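The Saturday Screening

By the time Anouk Geerts had found the church hall in Osadton, the chairs were already out and somebody's grandmother was asleep in the second row, with her shoes off and her handbag on her knees. Anouk had brought her film on a stick in an envelope, and a second stick in her sock, for luck. It was 6 minutes long and it had taken her two winters — two whole winters of nudging a clay heron along a kitchen worktop, while her dinners went cold beside it.

She had drawn 962 pictures before she ever touched the clay, and most of them were of the heron's knees, which she had never got right and had at last decided to love.

The film was for the night staff at Dretness, where her mother had spent her last spring. There was a nurse there called Ocampo who hummed on the stairs, always the same tune and always a little flat, and Anouk had given that tune to the heron. She hadn't told him. She had only posted a card through the door saying there would be a film, and cake, and that nobody need stay for the talking.

At half past seven the lights went down. The heron stepped into its river, looked about, and began to hum. From somewhere near the back, very softly and a little flat, a man joined in.

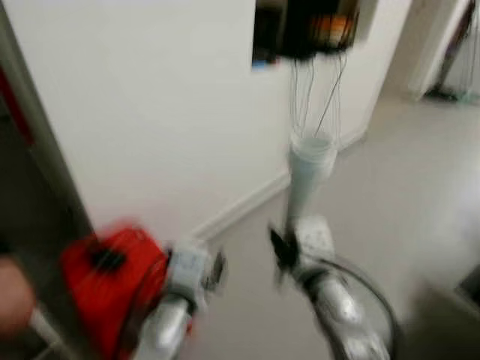
Anouk kept her eyes on the screen until the river ran out, and then she went to see about the cake.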